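Der dritte Greifer

Um zehn nach sechs war das Kühlaggregat auf dem Dach das einzige Geräusch im Gebäude. Camenzind stellte den Kaffee auf das Fensterbrett und las das Protokoll der Nacht.

Sonar, Parallelgreifer: 500 Versuche, abgeschlossen. Takine, Unterdruck: nach 51 Versuchen abgebrochen, Grund: Leckage am Balg. Neder, mehrfingrig: offen.

Unter »Neder« hatte jemand eine Zeile eingetragen und wieder gelöscht. Der Zeitstempel war geblieben, 02:47. Der Inhalt nicht.

»Hast du heute Nacht am Protokoll gearbeitet?«, fragte er, als Gondal hereinkam.

»Nein. Ich habe um elf die Kalibrierung gespeichert und bin gegangen.«

»Die Kennung ist deine.«

Gondal hängte die Jacke auf. Er sah sich die Zeile lange an, dann den Kalibrierwert darunter. Der Versatz im Handgelenk betrug 2 Millimeter. Am Vorabend waren es 3 gewesen.

»Das ist besser als meiner«, sagte er.

Sie fuhren die Hand in Ausgangslage. Die Aufgabe war seit August dieselbe: Holzstäbe vom Boden einer Blechwanne aufnehmen, anheben, halten, ablegen. Der Sonar klemmte die Stäbe zuverlässig, solange sie frei lagen. An der Wand versagte er, weil die Backen dort keinen Platz zum Öffnen fanden. Der Neder sollte mit den Fingerkuppen unter den Stab kommen. In der Simulation tat er das. 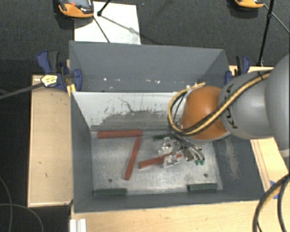
Warum ist ein flach liegender Stab für eine mehrfingrige Hand schwerer zu greifen als ein Würfel?

Der Stab bietet kaum Höhe, an der die Finger ansetzen können, und jede Abweichung in der Zustellung führt entweder zum Kontakt mit dem Boden oder zum Wegrollen. Beim Würfel verzeiht die Geometrie bis zu 3 Millimeter Fehler, beim Stab deutlich weniger.

So stand es in Gondals Antrag, als Frage und Antwort formuliert, wie die Firma Usmani es von ihren Lieferanten verlangte. Camenzind hatte den Abschnitt damals gestrichen. Gondal hatte ihn wieder eingefügt.

»Mit welchem Wert fahren wir?«, fragte Gondal jetzt.

»Mit deinem.«

»Meiner ist schlechter.«

»Deiner ist dokumentiert.«

Gondal lud den Wert vom Vorabend. Die Hand senkte sich, berührte den Boden zu früh und meldete Überlast. Er quittierte. Zweiter Versuch, gleiche Meldung. Er nahm die Hände von der Tastatur und wartete.

Camenzind trank den Kaffee aus. Dann beugte er sich vor und lud den anderen Wert. Die Finger schlossen. Der Kraftverlauf stieg an, ohne Überschwingen, und blieb stehen. Zehn Sekunden Haltezeit, Ablage, Rückfahrt.

»Was trage ich unter Herkunft ein?«, fragte Gondal.

Das Feld war ein Pflichtfeld. Der Cursor blinkte darin. Camenzind zog die Tastatur zu sich, schrieb seinen eigenen Namen hinein und speicherte.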